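7 min read

The Arm Over the Tire Shop

Valentina Tapia started her robot at the kitchen table, and she would like it known that the table has recovered. These days she and Mirta Ledesma share bench space at Ornach, a members' workshop upstairs from a tire shop, where the two of them have spent the better part of a year building a pair of arms on a stand and, alongside them, a simulated apartment where the arms can make their mistakes for free. Most evenings you'll find them in front of the simulation, with a pot of tea going and the real motors quiet under a towel.

They call the apartment Doveden. It has green walls in one part and gray ones in another, and pictures hung wherever Valentina felt like hanging them (she is fond of pictures, and says a robot ought to have something to look at, too).

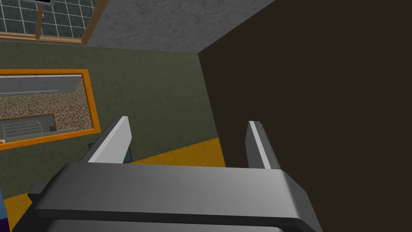
Mirta thinks people give up on home robots because they begin with the hardware, spend all their money on it, and then have nothing left for the long dull months of teaching it to reach for a thing. She would have everybody start with software and a secondhand computer, and buy the first motor only once they were thoroughly sick of the screen.

Valentina went the other way around, naturally. Her first motors came in November, a box of 20 from a closed-down packing line, and 7 of them were dead. She built with what was left, and I gather there was some language used. The whole project has cost her $737 so far, not counting the tea, and she keeps every receipt in a cookie tin.

The simulated body carries two arms, as the real one will, and they are tried out among ordinary furniture, desks and chairs and a sofa, the sort of clutter you and I bump our shins on.
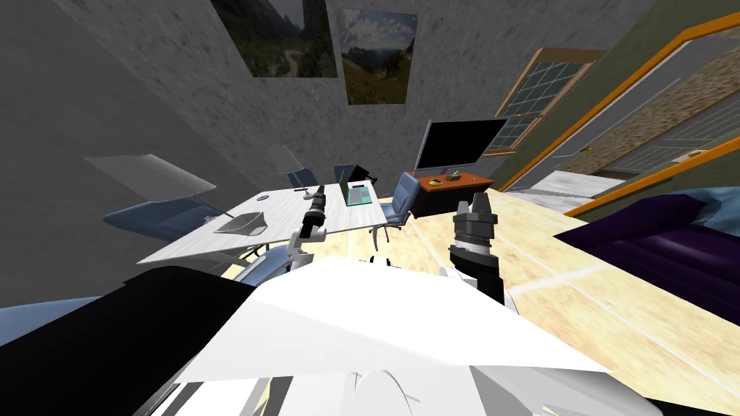 What they practice is modest enough. Reach over, close the fingers, open them again, come back without knocking into anything. Valentina has run over 172 versions of the reaching program, and she'll gladly tell you about the bad ones, including one in which the arm did nothing but wave, very politely, until she shut it off and went home to bed.

The views from the grippers took me a while to get used to. Up and down stop meaning much when you're looking out from a wrist, and I spent most of my first evening with my head tipped over like a puzzled dog.
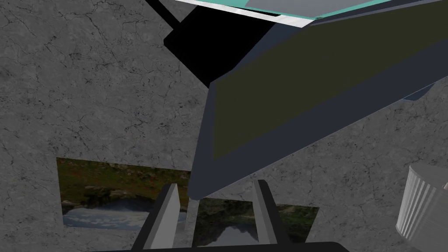
Looking out past the fingers in Doveden, with a ribbed white cylinder at right.

Mirta wants the floors redone next, and a second room to practice in. Valentina wants to take the towel off the motors. They've agreed to try the real arms on one plain shelf first, and if that goes well I've been promised supper and a demonstration, in that order.
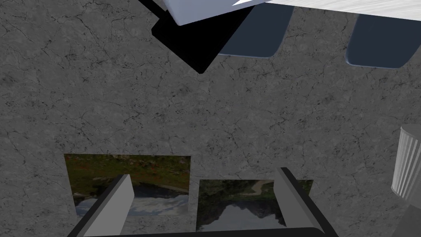
The gripper above the cracked concrete floor, two landscapes between and behind its fingers.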